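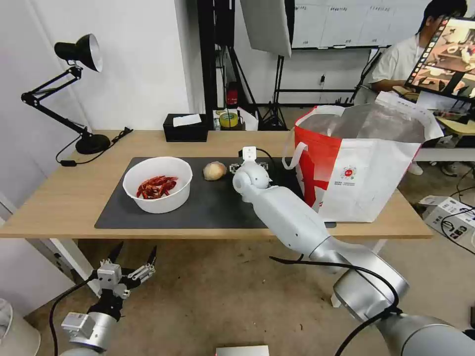 4. Keeping the bench fit for a bagging run

I've put the house rules for the Mastulance bench in one place, so please read them before you touch the start button. My first rule is that food goes on the dark mat, nowhere else. A bowl of dried chillies and an onion make a good starter set, and I like the bag stood open on the right, where the right arm gets to it easily.

1. Check the bag stays open by itself. If the mouth sags, fold the rim out a bit.

2. Keep any handle loop on the outside. Fingers and loops really don't get on!

3. Set the speed to 29 on the panel for your first run, and never go over that with someone at the table.

4. Bring the gripper in over the mouth of the bag, pause, then lower it. I know the pause feels slow (it did to me too) but please leave it in.
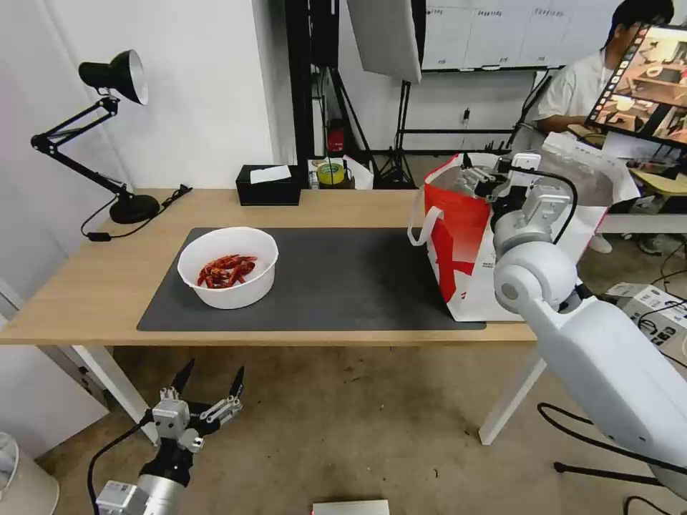
5. Stop both arms before you put your own hands anywhere near the mat. Paused doesn't count as stopped.

Note: wrapped packs want a softer grip than loose veg. I start at 200 on the grip scale and creep up from there.

Caution: look over the arm cables before each run, and if one is snagged, stop and free it by hand.

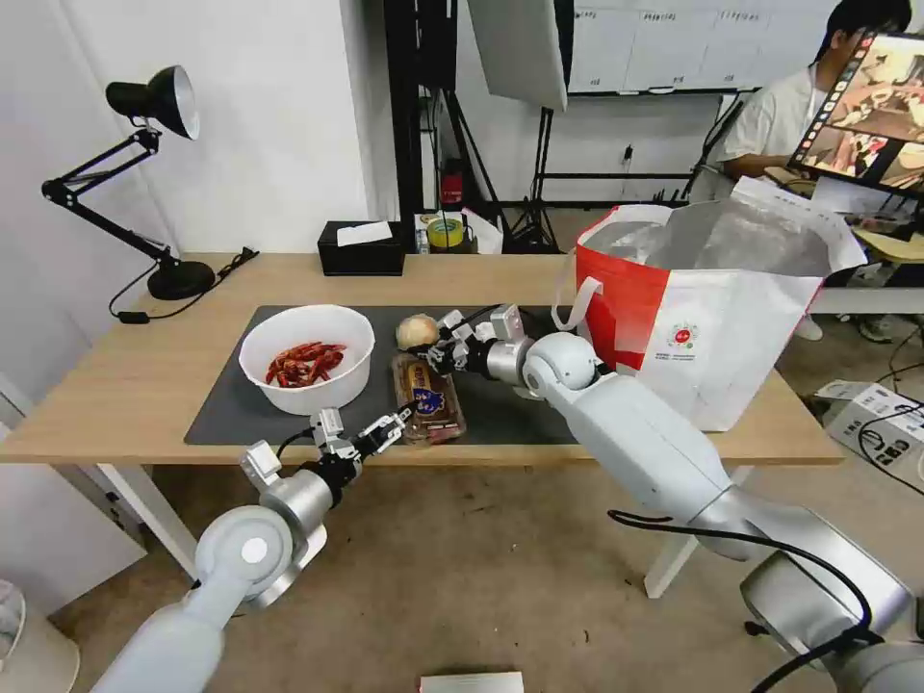 Oliwia Śliwiński wrote back after the January draft to ask that step 5 be moved to the top, and she'd also like the stop button tested every morning, before the arms are powered for real work. I've kept the order for now, but the morning test is in: press, check both arms hold still, reset, and write it in the Herath log.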